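Prep and plating, session 4 notes
Tsang, January 20, 2026

Going over what we rushed at the end of last session. Bring the Kerisley sheet, the fruit and veg one, not the dairy one.

Sorting before washing. Veg for cooking on one side, fruit to be eaten raw on the other, before anything goes near a knife. Use plates if you've run out of trays, different colours if you can get them. Pick one colour for fruit and stick to it all session. Groups that swapped halfway in November had to start again.

Aubergine: heavy for its size, skin tight and shiny, cap still green if possible. Press with thumb, should spring back. Long thin ones have fewer seeds and cook quicker. No need to salt modern ones unless frying (salting draws water, so less oil taken up). Cut last, flesh browns fast.

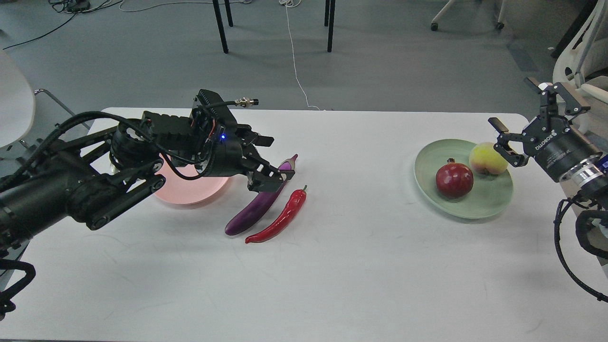 Chillies next. Rinse whole, dry, then trim the stalk. Seeds out if you want it milder, but most of the heat is in the pale ribs, so scrape those as well. Keep them off the fruit plate, the juice travels. A red chilli next to the aubergine like this is fine, both are going in the pan, and the pomegranate and peach have the green plate to themselves. Wash hands after, then wash them agian. Don't touch your eyes.

Pomegranate: score round the crown, lift it off, score down the ridges, pull apart over a bowl of water. Seeds sink, pith floats. Skim, drain. Stains everything, so apron on.

Peach: smell at the stalk end. Red blush tells you about sun and variety, it does not tell you it's ripe. Look at the background colour instead, yellow good, green not yet. Firm ones go in a paper bag for 2 days. Never the fridge untill ripe.

Boards: Sterivum spray, leave it as long as the label says, rinse, air dry. Do not wipe straight off.

Reading for next time, Trulten handbook p. 26 (storage) and p. 56 (stone fruit). Skip the jam bit.

Still to cover: knife grip again, and who has the good peeler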